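Open day at the Hivero lab, anyone else make it?

bobbin_and_pin
Posted November 1, 2022
So I finally got to one of these! Hivero had their doors open and I drove 116 miles to see robots deal with laundry, which my sister thinks is the saddest sentence I've ever said out loud. I run a small alterations shop and we press and fold all day long, so for me this was basically a trip to the zoo.

There were 2 stations open to visitors. The Nurnier one was packing boxes and had the big crowd. The garment one was around the corner past the coffee, and I had it nearly to myself for a good while. Jayson Magbanua was showing people through it and he was very patient with me (I ask a lot of questions, you all know this).

gusset77
I was there too, probably in the crowd at the boxes, sorry! Did they let you talk to anyone about speed? That's the only thing I wanted to hear about and the guy at our end kept changing the subject to grippers.

bobbin_and_pin
Ha, I did ask. Jayson said they don't quote a time for jeans yet. They do for towels.

Costel Dobre
Which tells you everything. I went to the January one and came home annoyed. I fold a pair of jeans in the time it takes to say "pair of jeans." I don't see what a shop gets out of a machine like that, and the sign by the door said 593 garments in their training set like we were meant to gasp.

gusset77
Costel, you were annoyed in January because they ran out of sandwiches.

Costel Dobre
That too.

bobbin_and_pin
Okay but I think you're both looking at it like a race. What got me was the picking up. Anyone who has trained a new person on a folding table knows denim fights you - it's heavy, it has seams going every which way, and a leg will flop over the second you let go of it. I spent my first week at my old job being told to smooth the waist first, and I stood there with my coffee watching where the arm went in on each try and muttering at it like it was a trainee. I stayed for 10 tries, way past when my parking was up.

My one complaint is that they kept visitors a little too far back to hear the engineers properly. Ionuț Toma was doing most of the explaining and he talks softly. I'd have liked a handout. Also the Vasiliu steam table everybody was talking about beforehand was not running, so don't go for that.

Anyway, jeans on the green table:
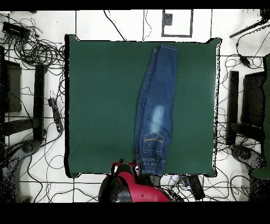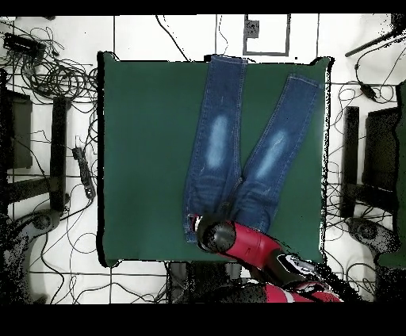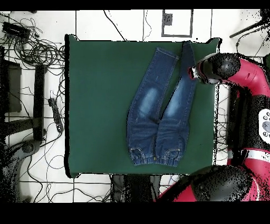
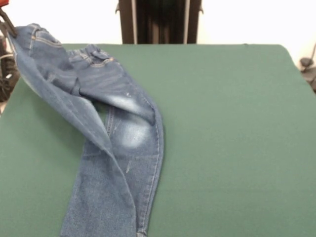 Corina Oprea
Thanks for writing this up, I was going to skip the next one and now I'm not so sure. I'm with Costel on speed, though. We looked at an Avar folder for our place and it was quick, but it only wanted flat stuff, sheets and pillowcases, and somebody had to feed it by hand. If Hivero can get one to take jeans out of a basket in a heap and sort out the legs by itself, I'd pay attention even if it was slow, I could leave it going overnight. Did they say anything about starting from a heap?

bobbin_and_pin
I asked and Ionuț said it was on the list. He didn't say how far down the list.

Costel Dobre
Overnight is a fair point. I still want to see it do a fitted sheet.

gusset77
I want to see YOU do a fitted sheet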